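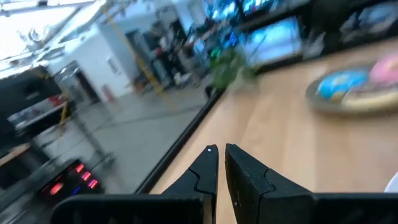

Erside, book 3: my reading thread

Print | E-mail

1/ I finished the third Erside book last night and I want to write down my thoughts before I forget them. English is my second language, so I read slowly, and this one took me most of April. No big spoilers until post 6.

2/ For those who are new: the series follows Abernathy, a mapmaker on the moon Drunon. In book one she finds a valley which is missing from every map. In book two she learns who removed it. Book three begins the same morning where book two stopped, and I was thankful for this, as I dislike when the author jumps ten years ahead.

3/ The first 200 pages are very good. The crew of the ship Nusodus finally has its own chapters, and the old pilot is my favorite. He speaks in short sentences and he is often wrong, but he is wrong in an interesting way.

4/ What I liked less: the council meetings. There are three long ones, and in each of them the same people explain the same treaty. I understand that the treaty is important. I understood it already the first time.

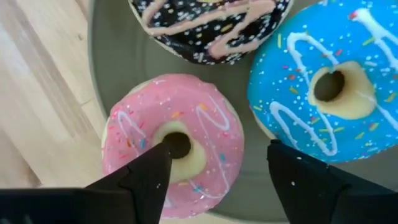
5/ The middle part slows down, and I put the book away for several days. Then I came to the market chapter, and I was happy again. The author describes the food of Drunon with so much care: salt bread, river plums, small ring cakes that the children paint in colors for the winter feast. In my head these cakes look like a donut with pink glaze and thin white zigzags of icing on it, only smaller. After this chapter the story does not rest until the end.

6/ SPOILER from here. Please stop if you did not finish.

7/ I did not guess that Abernathy's brother drew the false map. Looking back, the signs were there. He never lets her see his left hand in book one, and in book two he knows the name of the river before she says it. I went back to check both places and they are fair.

8/ The last chapter divides people, I see. My friend Nosipho Naidoo thinks Abernathy should have burned the map. I think she was right to keep it. She spent three books saying that a true map belongs to everyone, so it would be strange if she destroyed the only one.

Print | E-mail

9/ A word about the audiobook. I listened to roughly 30 minutes of it to compare. Narayanan Pinto reads it, and his voice for the pilot is perfect. For Abernathy he is a little too calm in my opinion, mainly in the scene at the bridge. If you learn English, I recommend to have the book and the audio together.

10/ My rating is four stars of five. I take one star away for the council. Book four has no title yet, but I will read it. I would like to know what happened to the second ship, which left in chapter two and is not mentioned again.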